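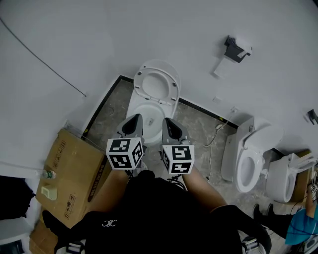
Washroom supplier Gradska says it can cut the time it takes to clean a public toilet by almost half. We will believe it when we see the figures.

The firm has spent August comparing toilets at its Vomovby showroom, among them a smart-style model which it wants to sell to cafes and small offices. Its claim is that a full clean, with seat and lid up, takes 11 minutes on an ordinary toilet and about six on the new one. Gradska has not said how many cleans that is based on, who timed them, or how dirty the bowls were to begin with.

That last point matters. A toilet on a showroom floor has not had a Saturday night in a busy pub, and limescale takes longer than two weeks to build up.

Then there is the price. The smart model will cost 727 euros before fitting, and it needs a socket close by, something plenty of older washrooms do not have. Kasska, which looks after washrooms for several landlords in the town, said it had asked for a unit to try in a working building and was still waiting for an answer.

Gradska said a full report would follow "in due course". Rival supplier Bjarnason declined to comment, beyond saying that its own toilets could be cleaned with a brush.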